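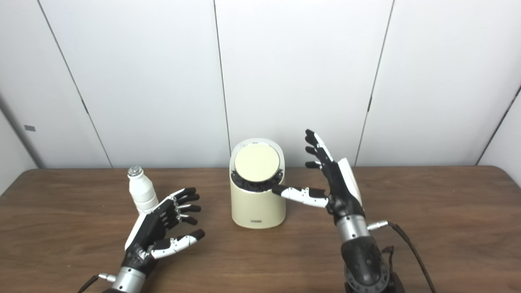 29th February

I was at the table again today, the brown one by the white panels. I like this table. In the morning the wood looks warm even when the room is not.

The round cream tin (I call it a tin, but I am not sure what it is made of) still gives me trouble. The lid does not want to lie flat. The black stuff inside comes up at the edge and pushes it, so the lid leans to the back like a hat on a sleeping man. Zarmeena says I should take out half of the filling. I think she is right, but then I must find a place for the other half.

The white bottle has no name on it. I wanted to write one with a marker, and then I forgot, as I forgot last week. Zeeshan asked me what is in it and I had to say that I must check. This was a little embarrassing.

I bought a packet of Prestik for the small labels, 90 for the packet, which I find too much. My mother kept buttons in a round box with a bad lid too, and she closed it with a rubber band. I will look for a rubber band tomorrow.

Supper was late, at 11 – only soup and yesterday's bread. I wrote to my sister that I will come in April.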